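# Sorting It Out at Skála

The robotics club at Skála starts the fall with toy bricks. Lucrezia Sanna, who founded the club, swears by them – cheap, bright, and a lot harder to pick up than they look. Teams sort them by color into a blue bin, and the job keeps a room full of teenagers glued to their chairs until dinnertime. 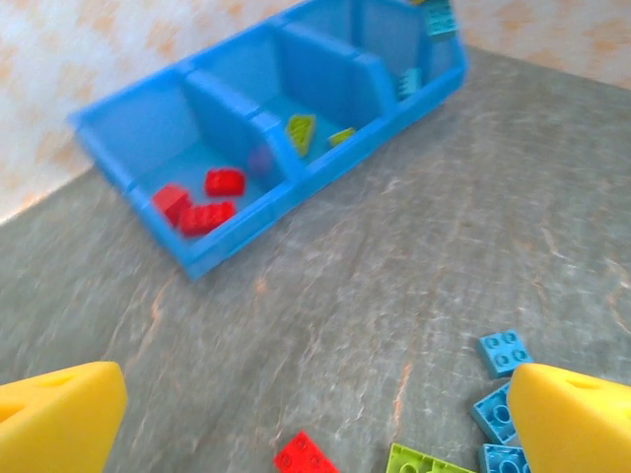
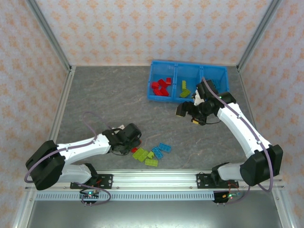
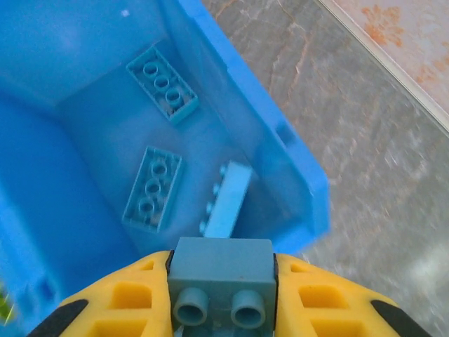
Sanna's students write their own sorting routines, then trade them with another team to see what breaks. Something always does, and the arguments that follow are wonderful to listen to. One group spent a whole afternoon on the angle of a wrist and came out of it grinning!

"I thought I'd be building a robot," says Afia Arthur, a junior in her second year with the club. "Mostly I'm learning how much my own hands do without asking me." She keeps a notebook of failed grabs, with sketches, and it's the most borrowed thing in the room.

The team has its eye on the Bratier Cup in November, where 6 schools will race through a pile of 100 bricks. A dropped brick costs points, and so does one in the wrong compartment. First prize is $500 toward parts, and Arthur already knows which parts.

Before then there's a practice meet with the Omular club across town. New members can join through the end of the month, and they don't need to know how to code.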